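Come Build With Us on Tuesday Evenings – Participants Wanted

Posted February 16, 2021

Do you still have a soft spot for building pieces? The kind you sort by color when you should be making dinner, the kind you find under the couch years after everyone swore they'd picked them all up? Then please keep reading, because I'm looking for 12 people to join the next round of the Clurel build evenings in Stonddale, and I would love for one of them to be you!

I started Clurel at my own kitchen table with a shoebox of odds and ends from my cousin's attic. No instructions, no box lid, half the set missing. My friend Juniper Pruitt came over for coffee, sat down, picked up a handful and didn't go home until almost midnight. We've been doing it ever since, only now we have a proper room upstairs in the Ekström building, with decent lights and a door that closes (my cat misses us, I think).

So what do we do? We build small things out of small pieces, and we build them slowly. Each evening starts with a little heap in the middle of a table. You get a card with a prompt on it – "a bridge that looks tired" was a favorite last time, and so was "somewhere to keep a secret" – and you see what you can make from what's in front of you. No digging through the big bins for that one perfect part! After a while we swap heaps, take a break, and then everybody builds onto whatever the person before them left behind. It can be a bit painful to see your lovely tower become a duck. You get over it.

I'm also writing a booklet of prompts, which we're calling Plikum, and that's where participants come in. I need people to try the cards out and tell me which ones are fun, which ones are confusing and which ones make you want to throw a piece across the room. There are 26 cards in the draft right now and I already suspect a few of them are duds. You'll fill in a short sheet at the end of each evening (mostly circling faces, with space to write if you feel like it) and we'll have a chat as a group. I take notes by hand, and I don't record anybody.

Who am I looking for? Adults of any age, really. You don't have to be good at this. I'd be especially happy to hear from people who haven't built anything since they were kids, and from people who say they aren't creative, because they always make the strangest things. If you're an experienced builder with shelves full of finished models you're welcome too – just know that you'll be working with a small heap and somebody else's leftovers. If small pieces are hard on your hands or your eyes, write and tell me. We have trays with raised edges, a couple of magnifiers on stands and some bigger pieces, and I can set up a spot for you.

The practical stuff: we start in September and meet every other week. Each evening is 2 hours with a tea break in the middle. I'd like you to come to at least four of the evenings so I get your thoughts on a decent mix of cards, but I know life happens. There's no fee. At the end you'll get a printed copy of the booklet with your name in the back (or not, if you're shy) and a bag of 200 mixed pieces to take home. I wish I could pay you as well, but the pieces and the printing have eaten the budget.

The room is up one flight of stairs, and there's an elevator around the back if you'd like to use it. Parking is free after work hours. Please don't bring your own pieces to mix in! I say this with love. We spent a whole weekend sorting the last batch back out and Juniper still brings it up.

To sign up, drop a note at the front desk of the Ekström building with my name on it, or use the contact form on the Clurel page. Tell me a little about yourself, which evenings you could make, and the last thing you remember building. It doesn't matter what it was – a birdhouse, a sandwich, a fort out of couch cushions. I read every single one and I'll write back either way.

Can't wait to meet you!

Idun Boström
Founder and host, Clurel build evenings
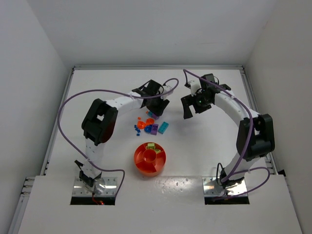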